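Bimanual clothespin task: how much should I vary the resets?

Trindby Bench Forum > Data Collection > Two-arm setups
11 replies

lekico_bench
Original poster
We're collecting teleop demos for a two-arm clothespin task and I'd like opinions before we commit to the next block. The task is simple to say: plastic spring clothespins, one shallow plastic basin, two arms. Pins move between the table and the basin. The operator drives both arms. We record the wrist cameras and a fixed view.

So far we have 385 episodes that passed review. The plan is 700. A first policy trained on what we have does well on pins that lie apart from each other and badly on piles. It goes in between two pins, closes, and comes up with both or neither.

My question is about resets. At the moment the operator resets by hand between episodes and is free to do what they like. Some operators lay the pins in neat rows, some drop them in a heap. I never wrote a rule. Should I write one, and if so, should it push toward neat or toward messy?

hollowshaft
Push toward messy. If piles are where it fails, collect piles. You already have more than half your budget spent and I would guess most of it is neat, because people get tidy when they're bored.

Can you tell from the logs how many of the 385 started from a pile?

lekico_bench
Original poster
Not from the logs. There's a notes field but people leave it blank. I'd have to go through first frames. Teguh Raju runs our operator shifts and thinks it's maybe a quarter piles, but he says himself that's a guess.

mrs_backlash
I disagree with going all messy. We did that on a sock sorting set for Maluleke last March and the policy got worse at everything for a while. In a heap, every operator picks a different first item and a different approach angle. The policy sees the same kind of picture with four different answers and it averages them. Neat rows give you a clean grasp signal. You need that part solid first.

Keep the rows. Add piles slowly, and tell the operators which pin to go for first. Top one, nearest the gripper, whatever, but the same rule for everyone.

hollowshaft
A rule for the first pick is fine. I don't agree that rows teach a grasp you can use in a pile. In a row the pins all face one way and there's a gap on both sides for the fingers. That's a different grasp. You learn to come straight in and it works every time, then in the basin the finger hits the pin next door.

Also, what policy are you training? Averaging over different answers is much less of a problem with some than with others.

lekico_bench
Original poster
Action chunking with a transformer, nothing exotic. No diffusion yet. We may try it once the set is finished.

Agree that the row grasp and the pile grasp are different. When I watch the failures, the approach is always the one from the rows.

tin_snips
Question from somebody with a smaller setup. Do you trim the reset out of the episode, or is it part of the recording? We had an operator who left the recorder running through resets and I ended up with hands in 6 episodes before I caught it. I threw them out.

lekico_bench
Original poster
Recorder is on a foot pedal. Press to start, press to stop, and the episode doesn't start until both arms are in their home pose. We had a few bad ones early on and they didn't pass review.

mrs_backlash
Do you mix colors on purpose? If most of your pins are one color and the odd ones always go in the same spot, it will learn the spot.

lekico_bench
Original poster
Mostly red because that's what was in the bags from Wikel. There are some blues and an orange or yellow kind mixed in. Nobody places them by color that I know of, but I've never checked, so I'll add that to the first frame pass.

cold_solder
Can you post some stills? I have opinions about the camera side but I'd like to see what the wrist view gets when the pins overlap. A lot of "the policy can't do piles" cases I've looked at were the fingers hiding the pin in the last part of the approach. If you can't tell from the wrist image which jaw belongs to which pin, the network has a hard time too.

lekico_bench
Original poster
One wrist view, then two from the fixed camera.
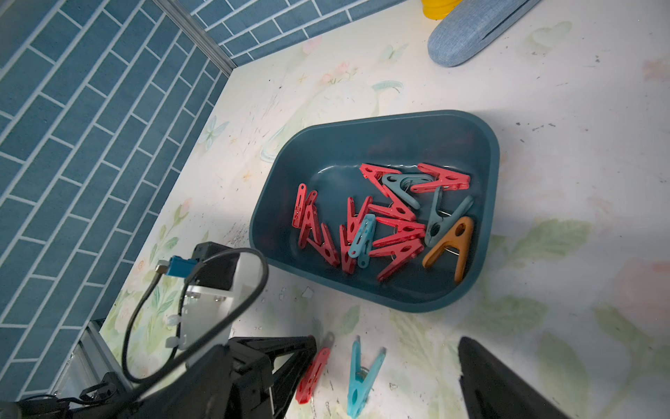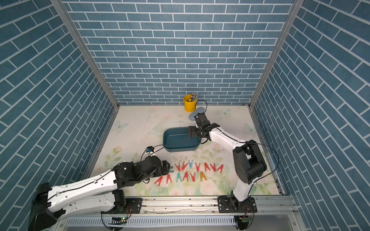
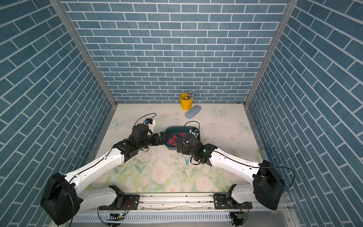
Reply 10

cold_solder
Thanks, useful. The wrist view is better than I expected. I can follow most of the pins in the basin, and the two on the table between the fingers are easy. The hard part is red on red. Where the red ones cross I have to look twice to say which handle goes with which jaw, and I'm not looking at a downsized version. What resolution do you train at?

On the fixed camera, look at the one where the right arm's wrist is covering the right side of the basin. From that angle you lose a good part of the pile. If you have a spare camera I'd put it high and look straight down. If not, I'd have the operators keep the idle arm back until it's needed. That costs a second or two per episode and the fixed view gets much more of the basin.

And the rows view answers hollowshaft's point for me. Two rows, small gaps, every pin standing the same way. I'd keep episodes like that in the set but I wouldn't collect more of them.

Reply 11

lekico_bench
Original poster
We train at a reduced size, and I'll run one block at full size to see if the red on red cases change. No spare camera right now, so the idle arm rule it is.

What I'm going to do with the rest of the budget:

Go through all the first frames and tag each one as rows, scattered or pile. Color positions at the same time.
No more rows unless the tags show we're short on them.
Piles made by tipping the pins in from a cup, with no straightening afterward.
First pick is the topmost pin. If two look equal, take the one closer to the left gripper.
Idle arm stays back from the basin until it has something to do.
The notes field becomes a required dropdown.

mrs_backlash, I know this is more piles than you wanted. The first pick rule is yours and I think it covers most of what you were worried about.

mrs_backlash
It covers some of it. I'd still train once on the rows alone before you add anything, so you have a number to compare with. It's one overnight run.

lekico_bench
Original poster
Fair. I'll start that one tonight, once the tags are in for at least the rows. Will post both results in this thread.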